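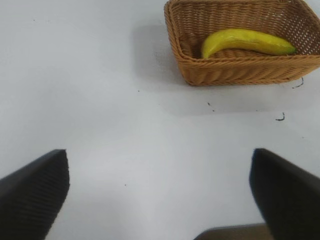
Forcombe Community Boards > Home & Kitchen > Bread and Baking

Thread: Sourdough gone flat since the move, help please

plumhattie
So we moved up to Grernbridge in July and my bread has been terrible ever since. Same starter, same recipe, same Dutch oven. It used to spring up like crazy and now I get a pancake with a nice crust. The only things that changed are the kitchen (much warmer, west-facing) and the flour, because the store here doesn't carry my old one. I do 925 grams of flour for two loaves, 200 grams of starter, bulk on the counter for six hours and then overnight in the fridge. What am I doing wrong??

oldmillroad
Six hours is your problem. In a warm kitchen that dough is done in four, maybe less. You're overproofing it before it ever sees the fridge. Go by how much it has risen and ignore the clock.

Sum-yee Kwok
I'd look at the flour first. When I switched to Wumbei all-purpose my dough turned to soup at the same water I'd used for years. Hold back a little water and see how it feels after the first fold. You can always add it later, and getting it out again is a lot harder!

oldmillroad
Flour matters but she said it was fine for years and then she moved to a hot kitchen. Occam's razor.

Sum-yee Kwok
She also said the flour changed, it's right there in the post :)

plumhattie
Ha, ok, both of you calm down. It IS Wumbei, the one in the paper sack. And the kitchen gets up to 84 in the afternoon. So maybe both?

dgb_151
Are you people all shaping for a banneton? I quit using one and went back to a loaf pan and I've never been happier. Sandwiches that don't drip mustard through the holes. Just putting that out there.

tansyfield
Elevation? Grernbridge is up the hill from us. My sister lives there and she swears everything rises faster.

oldmillroad
It's 1,360 feet. That's not going to flatten anybody's bread.

tansyfield
I said faster, I didn't say flat. Faster plus six hours on the counter = overproofed, so I'm agreeing with you, grumpy.

plumhattie
Update, August 31st... wait, the board stamps it anyway, never mind. I cut the bulk to four hours and held back a splash of water like Sum-yee said. Way better! Still a bit tight near the bottom but it has ears again (small ones).

Sum-yee Kwok
Yay! The tight bottom could be your oven. Let the pot heat a good while longer before the dough goes in.

oldmillroad
Told you it was the time.

Sum-yee Kwok
She changed two things at once, so you can't know that.

dgb_151
Loaf pan.

plumhattie
I'm going to do one loaf each way this weekend and report back. Does anyone know if the market over in Plullach still sells the stone-ground stuff? I'd rather not drive out there for nothing.

tansyfield
They did last month, the stall by the side gate. Go early, it sells out.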